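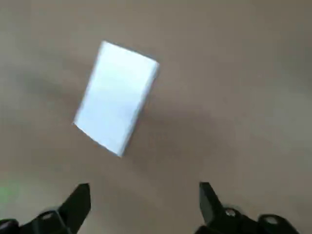 So we're finally replacing the living room couch and I could use some opinions before I spend real money. It's down to the Tildale three-seater and the Drinden sectional, and my problem is color as much as size. The room gets sun all afternoon and I keep going back and forth between a tan fabric and a white one. White against brown does look crisp, like that white block lying on the tan surface up top, but I have two kids and a dog who thinks he's a person. The Tildale is 90 inches wide and my wall can just take it. Budget is $2000 and I really don't want to go over. Anybody living with either of these?

posted by mapleporch

—

We've had the Tildale since January, in the oatmeal color. Seat cushions are firm at first and then they settle in nicely. I'd skip the white unless the covers come off. Ours do, but getting them back on is a two-person job and one of those people will be swearing (me).

Also measure your front door! The legs unscrew but the back doesn't come apart, and we had to take the storm door off its hinges at 9 at night with the delivery guys standing there.

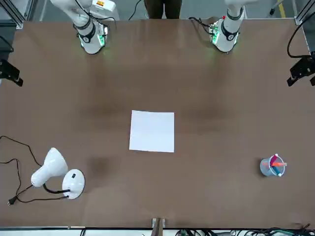
dustyottoman replied: going to disagree on the firm cushions. Mine never settled, they went lumpy in the corner where my husband sits, and I'm flipping them every other weekend. I'd go Drinden. Deeper seat, and you can actually nap on it.

posted by kettle_and_quilt

—

The Drinden is a great couch but did you look at the price with the chaise? I got quoted $3696 with the better fabric and the stain treatment. That's a long way from 2000. Without the chaise it's just a sort of stubby loveseat with big ideas.

If you want something cheaper to hold you over, the Paisan loveseat was $495 when I bought mine for the den. Thin arms, not much padding, but the frame hasn't creaked once and the tan hides everything the dog drags in.
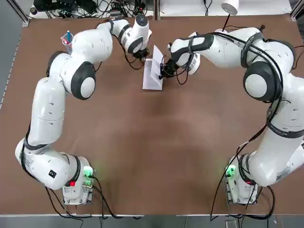
Two white arms over a brown tabletop

posted by nipon_l (Nipon Luangrath)

—

Thanks all, this helps a lot. I taped the Drinden's outline on the floor last night and it eats the whole walkway to the kitchen, so I think that one's out. My wife is still pushing for white. Has anyone tried slipcovers from Trudham? I like the idea of a tan couch with a white cover I can throw in the wash.
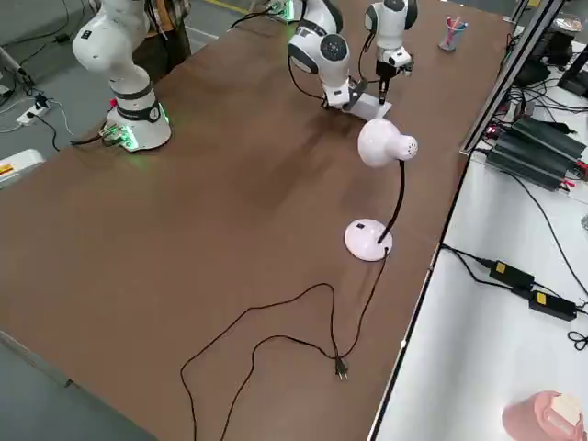
kettle_and_quilt replied: I had a Trudham cover on our old couch and it slid around constantly, I was tucking it back in every time somebody stood up. Get the foam rods that push down behind the cushions. And order a swatch first, their white came out pretty yellow next to my curtains.

posted by mapleporch

—

Mine stays put fine, no rods, but my couch has tight arms so maybe that's the difference. I'd still buy the tan and live with it a month before covering it up.

posted by dustyottoman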